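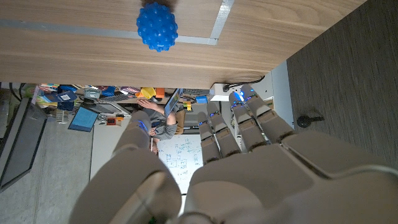
Fall walk-through, Stovden workshop and upstairs rooms

I do this one every October, before the heat goes on and the windows stay shut till spring. It's the same list as last year with my comments typed in as I went, so excuse the rambling. Marks are OK, FIX or WATCH. FIX means I want it done before the next pay period, WATCH means I'll look again in the new year.

1. Front entrance and mat — OK
Mat lies flat now that we cut the curled end off. The door closer is a little fast for my taste (it got me in the heel with my arms full) but it latches every time.

2. Exit signs and emergency lights — FIX
I held the test button down on every one of them. All good downstairs. The one at the top of the back stairs came on, thought about it, and went out again. That's a battery, and I've put it on the order. Until it's in, there's a flashlight hanging on the hook by the landing. Please leave it there!

3. Back stairs — FIX
Handrail wobbles at the second bracket. I could turn the screw with my fingers. Tread number 6 from the bottom has a nosing strip that's starting to lift on the left side, which is exactly where everybody puts their foot coming down. I taped it in yellow for now.

4. Fire extinguishers — OK
Needles in the green, pins in, tags current. The one by the paint cabinet had a coat hanging over it, and we've talked about this. I moved the coat hook to the other wall so we don't have to talk about it again.

5. Electrical panel — WATCH
Three feet clear in front, just barely. Somebody had started a little stack of flattened boxes leaning next to it, and I know how those stacks grow. The labels inside the door are getting hard to read, and "misc. upstairs" isn't a label anyway. Evaristo Barajas has offered to trace the circuits with me some evening after 6:00, when we can flip breakers without making enemies.

6. Cords and power strips — FIX
Found two strips plugged into each other under the long bench. One strip, one wall outlet, please. I also pulled a brown extension cord with a nick in the jacket and cut the plug off so it can't sneak back out of the trash. If it was yours, come see me and I'll get you a decent one.

7. Dust collector and filters — OK
Bag was emptied recently, filter looks fine. I like that the log sheet is being filled in (even the dates!). Keep that up.

8. Solvents and finishes — WATCH
Cabinet closes and locks. The Ernora thinner was on the right shelf but its lid was just resting on top, and I could smell it before I had the door all the way open. The oily rag can is good, lid shuts by itself. The data sheets are in the binder except for the new Sastry wood filler, so I asked the office to print that one.

9. Ladders — FIX
The 6-foot stepladder is fine. The tall one has a cracked foot and I've tagged it and stood it in the back hall. Don't borrow it "just for a second." A replacement pair of feet is cheap, I just need to find the right size.

10. First aid kits — FIX
Downstairs kit is short on the medium bandages and the eyewash had passed its date, so out it went. New bottle is on order from Produra along with the battery. Upstairs kit looks like it's never been opened, tape still on the lid. I opened it, checked it, and closed it up again.

11. Heat and carbon monoxide alarms — OK
Furnace room is clear, nothing stored against the unit. Both alarms chirp when tested. I set the thermostat at 64 for overnight and would love it to stay there — the pipes on the north wall are fine at that, and so is the gas bill.

12. Windows upstairs — WATCH
Room 3 sticks halfway. It opens if you lift and push at the same time, but I'd want it easier than that in a hurry. Probably paint. I'll run a knife around it.

13. Parking lot and back walk — WATCH
Lots of wet leaves by the ramp already. Broom is inside the back door, salt bucket is next to it and full. The lamp over the ramp comes on at dusk like it should.

Open items go on the clipboard by the time clock. If you fix one, put your initials next to it and the day you did it.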